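Ullbridge loses its last phone box

The phone box outside the old Skinner shop in Ullbridge is to go in June, after a survey found it had been used for 15 calls in a year. Jarrah Brunton, who lives opposite, believes most of those were her nephew ordering pizza.

The parish was offered the box to keep, but the quote for moving it to Nurnidwood came to £700, before paint. A petition to save it drew 182 names, several of them from people who admitted they had never been inside.

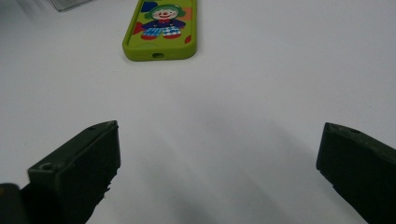
Newsletter No. 70, page 15

Mobile signal is the sticking point. On the Wavavside road you can get one bar if you stand on the bench, and none at all if it rains. The phone company's letter says coverage in the village is "good outdoors", and helpfully gives a number to ring if you disagree. Comments on the removal can be left at the post office counter before noon.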